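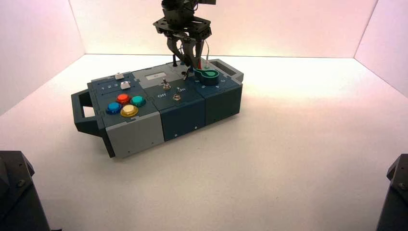

1/ ok so the practice box. people keep asking, doing this quick before I have to leave

2/ it's the Stenard modular one, plates lock together at the sides like a jigsaw. I use it at Timthorpe for the evening class, folks who have never touched a panel in their life and are scared of everything with a switch on it

3/ buttons first. always. red, green, blue, yellow, nice big arcade caps. you call a color, they press it. dumb? sure. but by the end of it their shoulders have come down and you can start teaching

4/ then the sliders. little white tabs, 1 2 3 printed next to the front one. I say "put it on two" and wait. DON'T reach over and do it for them. Jouko Saarinen still reaches over. Jouko if you're reading this

5/ toggles. metal, small, stiffer than people expect. off is left and on is right for the front one and half the class will flip it the wrong way while looking straight at the word Off. let them. they laugh, they fix it

6/ green knob is everyone's favorite. has a pointer shaped like a teardrop so you know where you are with it. I made up a game where one person reads out a setting and the other one turns with eyes closed. works better than it shoud

7/ now the wires. this is where I lose people or hook them. gray plate, leads all over it, red lead to red plug, blue lead to blue plug, so in theory it explains itself

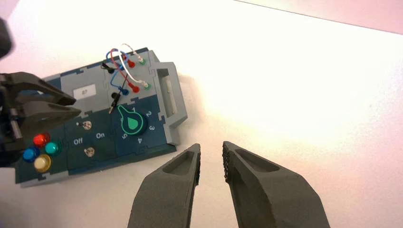
Joni Kemppainen wrote back asking why I don't tie the leads down, he says a beginner sees that pile and quits.

8/ fair question Joni. tried it in October. tied everything flat, looked gorgeous, and they learned nothing. they traced the picture in my handout instead of the wire. a real cabinet is a mess. so: start with the mess, follow ONE lead with a finger from end to end, say the color out loud, then plug

9/ black ones are the worst btw. thin lead, dark plug, rolls under everything. if somebody tells you the red is done and the blue is done and they look pleased, ask about the black

10/ cost, since it's in my messages every week. I paid 200 for the base plates and the control end from Mustonen, then 95 more for the connector plate. not cheap. the class split it. Grotodis sells a fixed board for less but you can't swap anything on it so we passed

11/ carry it by the handle. not by the wires. I have seen it done by the wires
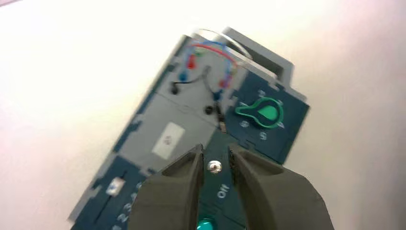

12/ WHAT I'D CHANGE. longer leads for one. the thin ones are fiddly for older hands, and my oldest student has very strong opinions on this

13/ also the dial marks round the knob. tiny, white, fine in daylight, hopeless at 9 in the evening under our ceiling lights. going to paint over them thicker when I get a minute

14/ class is 14 people and one box so it gets passed around and everybody else heckles. thinking about a second one. if anyone near Timthorpe has spare plates sitting in a closet pls message me, any condition, missing knobs ok

ok really have to go, handout link goes up tonite

Last updated: November 9, 2021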